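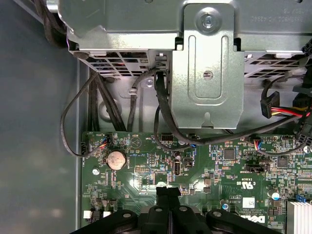 Cuvham Hardware Course, Handout 6: Inside a Workstation

Welcome back! In September we stuck to peripherals and power, and this week we get to open the side panel, which for me is where this course gets really good. Please read the handout before the lab and bring it with you. The printed copy has wide margins for notes.

1. Before your hands go in

Shut down, pull the power cord, then hold the power button for a few seconds. Wrist strap on, clipped to bare metal on the chassis. Sleeves up, rings off.

Start by following the cables. Pick one and trace it from end to end before you touch it. A SATA power connector is wide and flat with an L-shaped key, and in most machines it is fed by colored wires: yellow for 12 volts, red for 5, black for ground. Fan plugs are small and easy to miss, so look for them along the edges of the board. Write down where each plug goes. You'll thank yourself when you put it all back!

2. The socket

Nearly everything on the board is in conversation with the processor, and the socket is where all that traffic passes through. The boards we use this term take LGA 2011-3 chips, and LGA means the pins are in the socket and the chip has only flat gold pads underneath. There are over 2,000 of those contacts (2,011, hence the name), each one a tiny spring. Never touch them, and never wipe them.
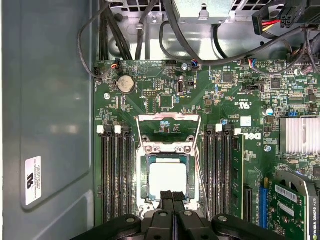

The load plate is what presses the chip down onto the springs. On this family there are two levers, and they open in a fixed order that's marked on the frame. Let each one up slowly, keeping a finger on it, and then lift the plate.

While you're in there, find the coin cell. It keeps the clock running and the settings alive when the machine is unplugged, and at 3 volts it's the easiest thing on the board to test with a meter. The Michalski worksheet has a box for your reading.

3. Seating the processor

Hold the chip by its edges. Match the triangle on the corner to the mark on the socket, check that the notches line up, and lower it straight down. No sliding, no pushing. It should simply drop into place (a lovely feeling the first time). Then close the plate and the levers in reverse order.

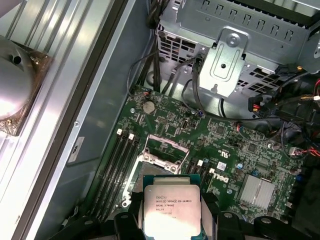
Page last changed: Saturday, October 19, 2019

Now read the lid. "XEON E5-1630V3" is the model, and the V3 tells you the generation. "SR20L" is the spec code, the best thing to type into a search when you need exact details. "3.70GHZ" is the base clock. Copy all three onto your worksheet.

Memory comes after the processor. Check the latches, line up the notch in each module, and press until it clicks.

For next time: read chapter 18 of the Urusier notes on thermal paste and heat sinks.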